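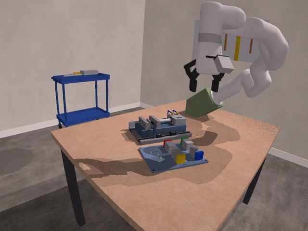

Setting a Fixed Camera on a Nest Box Hole

Last revised 17 Jun 2021

These notes cover a tripod camera aimed at the entrance of an occupied tit or flycatcher box. They assume a body with a wired or radio release and a lens of 300 mm or longer. Check the rules on disturbance at the nest where you live before you start.

1. Choosing the position

Watch the box for an hour from well back. Note the perch the adults use before they go in and the direction they leave. Set the tripod to one side of that line, level with the hole if the ground allows. At the Veres plot we stand 9 meters from the box. Ilona Bodnár works farther back with a longer lens and gets fewer alarm calls.

2. Placing the tripod

Put the legs out without the camera and leave. Return the next day, add a dummy of the same bulk, and leave again. If the adults have not fed within 20 minutes of either visit, take everything away and do not try that box again this season.

3. Focus

Switch autofocus off. Focus on the rim of the hole using the magnified view, then pull the focus slightly toward the camera, as the bird brakes in front of the box. Tape the ring.

4. Exposure

Use manual exposure. Meter from the bark beside the box, not the hole. For birds in flight start at 1/3200 s, f/8, and let the ISO rise as needed. For birds on the rim 1/1000 s is enough. Meter again when the sun moves off the trunk.

5. Firing

Use short bursts, 3 frames at a time. Start as the bird leaves the perch. Ottó Mészáros fires on the call of the chicks, which works at some boxes and fails at others.

6. Sorting

One morning in July gave 1397 frames, of which 73 were kept. Delete misses the same day. Name each file with the box number and the time, and keep box locations out of anything posted online.

7. Ending the session

Stop after 90 minutes, or at once in rain. Remove the camera while both adults are away, then the tripod. Write down the start and end times and the number of feeding visits.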